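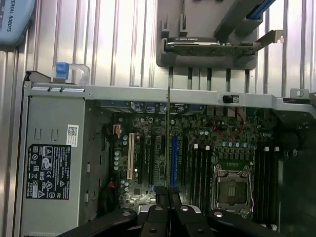 1/ Graphics card week, day one

We started gathering demos for the PC teardown task and I'm way too excited to keep quiet about it. One arm, one old tower on its side, one graphics card. The goal by the end of February is 1000 good episodes of the arm picking up the card and seating it in a slot.

2/ The wrist camera is my favorite view of all of them. From in there a motherboard is a whole city! Beige slot, black slots, one very blue slot, memory banks on both sides of the empty CPU socket. The model has to learn which of those matters, and I love that we get to show it instead of writing it down.

3/ The card waits in a gray plastic holder up behind the tower. Haiyan Yuan designed that holder and went through two versions before she was happy. Version one gripped the card so hard that the arm lifted the holder along with it. (We kept those episodes. They're labeled "enthusiastic.")

4/ How a session goes: one person drives the arm, one person resets. Put the card back, nudge the tower a little, call out "go." We swap after 20 episodes. Past that your hands get lazy and you can see it in the data — long pauses, wobbly approaches, the same path every time.

5/ About nudging the tower: please do this if you collect your own data! Our first small batch had the chassis in exactly the same spot and the policy learned the spot. Move it two fingers to the left and it would confidently press the card into nothing.

6/ Primo Colombo asked if we throw out the fumbles. Nope, not if the driver recovers. A crooked card that gets backed out, straightened and tried again is gold. We only drop an episode when the driver gives up or somebody bumps the table.

7/ The insertion itself is still the hard bit. On video, "seated" and "almost seated" look nearly the same to me, so the resetter checks each one by hand and marks it yes or no. Slow, but I trust those labels.

8/ The set is called Flidness, and no, I didn't pick the name. Elisa Sanna did and she won't explain it.

9/ Next up is memory sticks, with those little white clips. Smaller part, tighter fit, and I can't wait. If you've recorded clip-and-latch tasks, tell me how you handled the resets — I'm collecting tricks before we start!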